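Posted in: Visits & Open Days | FAQ

Nondisik open day - your questions, quick answers

Lots of the same emails coming in so putting it all in one place. Will add more when I get a minute. - Ghazala Durrani

When is it?
March. Doors at 10 a.m., last group goes in at 3:30 p.m. Exact date is in your booking email. No email? Check spam first, then write to us.

Where do I park?
Behind the building, use the second gate. The first gate is deliveries only and they will make you back out. Street parking fine after 4 p.m. but by then you've missed it.

Do I have to book?
Yes. 200 places for the whole day, split into groups. Walk-ins only if somebody cancels, so no promises.

What will I actually see?
People working with hand-held grippers. They do a household task by hand with the tool, the camera on the tool records it, and the recordings go to training the robot arms. We call the project Millet. Bathroom jobs at the moment, kitchens later in the year.

Is there a robot?
One arm, in the side room, running at 11 and again at 2. It's slow. Tsutomu Hosoda runs that part and will stop it if people crowd the line, so please don't crowd the line.

Why bathrooms?
Because people keep asking for it, and because it's hard. Curved shiny surfaces, awkward reach, things at floor level. Tsutomu gives a short talk on this, better than I can do here. 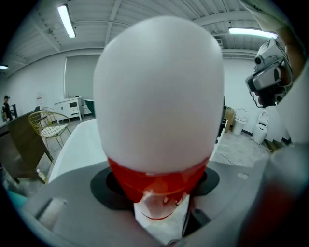

The talk is 15 minutes and then questions. If you want to sit, come early, we don't have many chairs. Slides go up on the site afterwards, give us a week or so.

Can I try a gripper myself?
Yes! Every group gets a turn. Squeeze to close, let go to open. Takes a minute to get the feel of it. They are heavier than they look - if you have a bad wrist tell whoever is leading your group and they'll hold it with you.

Are the practice recordings kept?
No. Anything from visitors' turns is deleted the same evening. We have 2,073 recordings from our own people for this task and we're aiming for 4,000, but visitor tries don't count toward that.

Will I be on camera?
Possibly. The lenses are very wide and pick up most of the room, so if you're standing nearby you may well be in it. See above about deleting. If you don't want to be recorded at all, ask for a green sticker at the desk and we'll keep you out of the work area while the grippers are on.

Can kids come?
Age 7 and up, with an adult. Under that, sorry, no. One adult can bring up to three.

What should I wear?
Flat closed shoes. Concrete floor and there are cables on it, so watch your feet. It's chilly in the mornings, bring a layer.

Wheelchair access?
Step-free from the back parking lot all the way in. Tell us when you book and we'll tape the cables down on your route before your group starts.

Can I take pictures?
In the main room yes. In the side room no, part of the arm belongs to Plostero and they've asked us not to. Flelex software screens also off limits, theres a sign.

Food?
Coffee and water at the desk. Nothing past the desk please.

Are you hiring?
Sometimes, for recording shifts. No experience needed, training is one morning. Leave your name at the desk or email with "shifts" in the subject line so it dosn't get lost.

I booked but can't come
Reply to the booking email, one line is fine. There's a waiting list.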